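What I Learned Getting My Disability Paperwork In

I put this off for so long that my sister stopped asking me about it. For anybody who wandered in from the sourdough posts, I've been applying for disability benefits since January, and I finally have enough behind me that I can write some of it down without getting worked up. I'm no expert, I only know how it went for me at the Prirmont office, and your office may do things its own way. But I read a lot of other people's stories before I started and they helped me more than the official booklet did, so here's mine.

The first thing I did was call, and the first thing I got was hold music. I was on for a good long while, long enough to fold the towels and start on the socks, and when a woman finally picked up she was so nice that I forgot half my questions. Write your questions down! I had them written down the second time and it made all the difference. She set me up with an appointment at 11 in the morning and mailed me a letter with a list of what to bring.
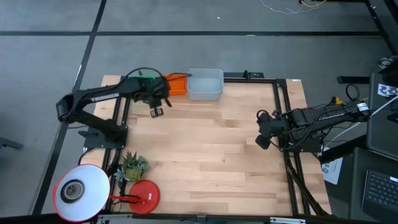

Getting there

The office is in the low brick building on Besnard Road, past the tire place, and if you get to the railroad tracks you've gone too far (I got to the railroad tracks). The parking lot is shared with a dentist and fills up early. I don't drive much anymore with my back the way it is, so I took the 728 bus, and the stop is on the same side of the street as the door, with a bench. Going home you have to cross over, and the light is short. If you use a cane like I do, wait for a fresh one.

You check in at a little screen just inside and it prints you a ticket. I stood there waiting for somebody to call my name for quite a while before a young man in a ball cap pointed me to it. Bless him. The chairs are hard plastic, so bring a cushion if sitting is part of your trouble. I had mine in a tote bag and I was glad of it and didn't care one bit how it looked.

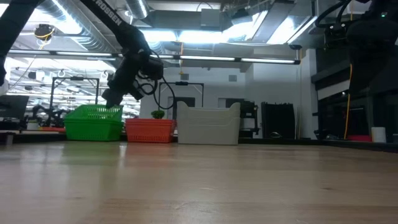

Now, the papers. I had mine in a shoebox, which was fine until the lady at the window asked for my last pay stubs from Dresteck and I had to go digging with a line of people behind me. I'd worked there 11 years and I think I brought every one of those years with me except the part she needed. When I got home I sorted the whole mess out on the kitchen table. One pile for medical, one for work, one for anything the office had mailed me, and one for things I didn't understand yet. What I really wanted was a row of containers, so each pile would have a place to live. I made do with baking pans for a week and then bought some bins. If you do nothing else I say, do that before your appointment and not after.

The medical part takes the longest. I had been to three different clinics, and each of them wanted its own release form signed before they'd send a thing. Gulico, where I did my physical therapy, got my records out quickly. Another one, which I won't name, told me twice that they'd been sent, and then it was the wrong fax number. I called every couple of weeks and kept a little notebook with the time I called and what they told me. I felt like a pest. My sister says that's what the notebook is for, so you can be an accurate pest, and I've decided to take that as support.

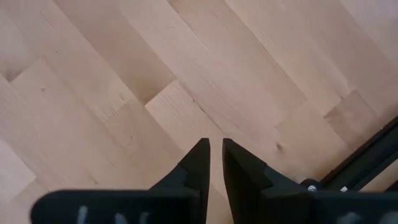
There was also a long form about what you do all day, and I want to warn you about that one, for it made me sadder than I expected. It asks how you cook and how you dress and whether you can lift a gallon of milk. I kept wanting to put down what I could do on a good day. A friend from church who went through the same thing told me to fill it out a little at a time, on the bad days too, and that was the best advice I got from anybody. I did two pages a night with a cup of tea. My hand cramps, so some of it is pretty hard to read, and I attached an extra sheet where the lines ran out.

Make copies of everything before you hand it over. The library charges by the page and I must have fed that machine 100 sheets, but when one of my forms went missing I had another one ready and it only cost me a bus ride.

So now I'm waiting. The letter says they'll write when there's a decision and that I can call to check, and I have called to check. If you've been through this at Prirmont, leave me a comment and let me know how long yours took, and whether they ever fixed the screen that prints the tickets, as it was out of paper the last time I was in.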